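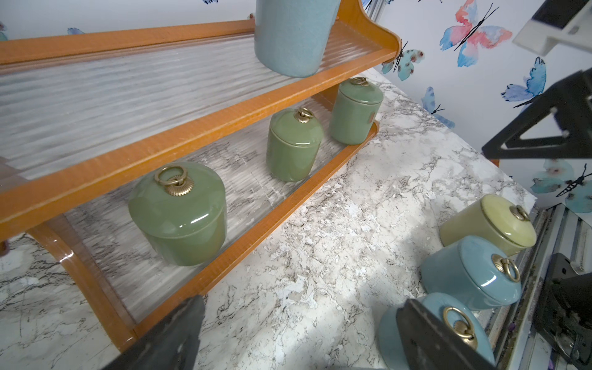

**Kerkia two-tier counter shelf: review after six weeks**

I bought this shelf in April from a small shop in Gosville, because my tea and sugar jars were taking all the place next to the stove. I wanted something of wood which is not too heavy for the eyes, and the Kerkia was the one I liked most.

**Assembly.** The package has the wooden parts, the glass panels and 6 screws. I needed half an hour. The instruction sheet is only drawings, and step two is drawn very small, so I put one curved side the wrong way and had to open it again. Please look at the drawing two times before you tighten.

**Looks.** The color is warmer than on the shop's website, more orange. With my white wallpaper with butterflies it is good, but in a dark kitchen I am not sure. The ribbed glass at the back is my favorite part. Light comes through, and the wall behind becomes soft and blurry.

**Use.** My green jars stand in one row on the lower tier. The biggest one has a domed lid with a brass ring, and a ring like this needs free space above it, so measure your jars with the lid on. The front rail is useful when I pull a jar out quickly. For wiping under a jar it is less nice, crumbs stay in the corner behind the rail.

**Cleaning.** Glass with grooves collects grease. I use an old toothbrush and warm water, roughly every 2 weeks. A flat panel would be faster.

I also looked at the Liang shelf, which is cheaper, but its back is open and my jars would touch the wallpaper. The Stislow one was too deep for my counter.

The wood has no marks until now. I would like one more screw on each side, and a better drawing for step two. 4 stars from 5.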